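March

Went to the open afternoon at Trimside after all. Left the house at ten past twelve, got the bus as far as the retail park and walked the rest. It drizzled the whole way. They've taken over the old carpet warehouse behind Murico and I went past the entrance twice before I saw the sign, which was a sheet of A4 in a window.

I was given a sticker with a number on it – 41 – and told to wait for the second group. We stood in a corridor for a long while. A man from Charbonneau was there to look at packing machines and was annoyed that there weren't any. Tea from an urn, decent biscuits.

The first talk was on the software, which they call Evelari. I followed perhaps half. The woman giving it said they had 3,629 recorded runs so far, all done by people guiding the arms by hand, and that the arms learn from those. Someone asked what a run was and she said one go at one job, start to finish. I wrote that down on the back of the bus ticket.

Then through to the main room for the coffee order job, two arms working at one round table. The job is to put together a takeaway order: cups, lids, carrier, bag. No coffee in any of it. We were asked to stay behind a line of yellow tape and not to lean on anything.

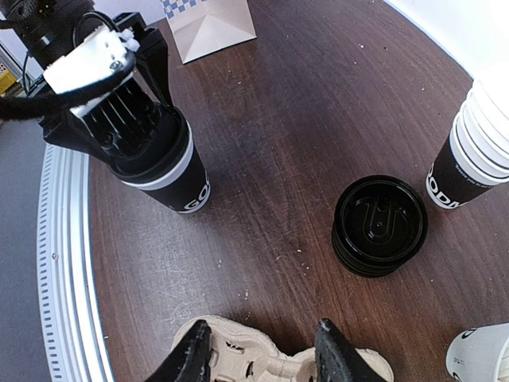
It was slower than I had expected. I'd pictured something like the car factory films, everything whipping about, and it was more like watching someone work in thick gloves. One arm would go to a cup, stop just short, shift over a little and then close on it. The young chap running it said the paper cups were harder than they looked, as too much grip crushes them and too little drops them. We saw two goes. The first went through to the end. On the second a cup went over while it was being put in the carrier and he stopped it and set everything out again by hand.

I asked about the lids. He said pressing them on was a separate job and they weren't showing that one today. Up to 2 minutes for a full order at present, he said, and they would like it well under one. A girl at the café by the station does it in a few seconds, but she does have eyes in her head and years of practice.

The arms are quieter than I'd thought, a sort of thin whine when they move and a click now and then. My feet hurt from the concrete floor. There were no chairs in that room.

Didn't stay for the questions at the end. Bus back at twenty to five, full of schoolchildren. Soup for supper, and rang about the boiler but it was engaged. Must find out if they do another of these in the autumn.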